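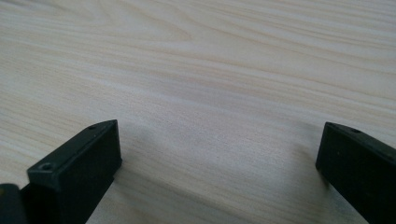
Lidmont Reading Support Scheme
Progress report to the Korletey Fund
04/06/2022

The scheme has now completed its second term under the current grant. Sessions run in the libraries at Pruseck and Gudum, and 14 adult learners were enrolled at the end of the period. Attendance at Gudum fell in January, when the bus timetable changed, and recovered once the start time was moved to the early evening.

Spending to date stands at £1,092 against an award of £2,000. Most of this has gone on tutor travel and workbooks. The printing budget is largely unspent – learners have preferred to borrow books from the main shelves – and we ask the Fund's permission to move the balance to tutor training.

Two matters remain open. The lease on the Pruseck room is still to be renewed, and one tutor post at Gudum is vacant. Interviews will be held before the autumn term.

Questions on this report should be sent to Simin Ahmadpour, Scheme Manager, at the Lidmont office.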